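The cloth comes out first

Every household has a drawer of things that need a button pressing. The doorbell push, the bedside light, the garage opener that Demirtaş fitted for my parents and which has outlived two garages' worth of doors. We press them all day and give them no thought at all until one sticks.

I have given them a great deal of thought since February, when I agreed to write about the humble red push button and was sent a parcel from Rullonbridge weighing more than my cat. Inside were samples, a price list running to 279 lines and a note asking me to wash my hands first.
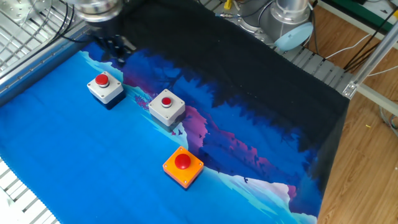
Red is the problem. Paint a button green and people will walk past it for years. Paint it red and a grown adult with a mortgage will cross a room to find out what it does. Put a small one in a silver collar on top of a pale grey box, with a dark navy base and tiny screw holes in the corners of the lid, and you have something that looks as if it ought to launch a modest ferry. Set it down on a printed cloth of purple mountains and bright blue water, with little dark birds all over the peaks, and the ferry practically has a timetable.

I am fond of the cloth. Most things look better on a cloth, as my grandmother knew, though hers ran to poppies. Mountains are a bold choice for a tabletop. They make every object on them enormous, so that an ordinary button box becomes a civic building with planning objections.

The trade divides its buttons by how they feel, and here the catalogues become lyrical. Tevano promises "a confident return". Avside prefers "positive travel", which I had hoped to get from a railway. The cheaper of my samples had a click like a biro, and I pressed it through an entire phone call about home insurance. 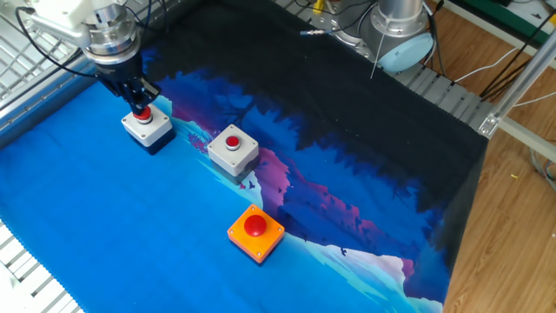
Then there is the mushroom head, the big domed sort you hit with the flat of your hand. It is meant for people in a hurry, possibly wearing gloves, who don't want to hunt for anything small. I asked Avside whether I could have one for the kitchen, to stop the toaster. They wrote back to say that the toaster already had a lever.

My own has gone on the desk, wired to nothing. I hit it at five o'clock and go downstairs.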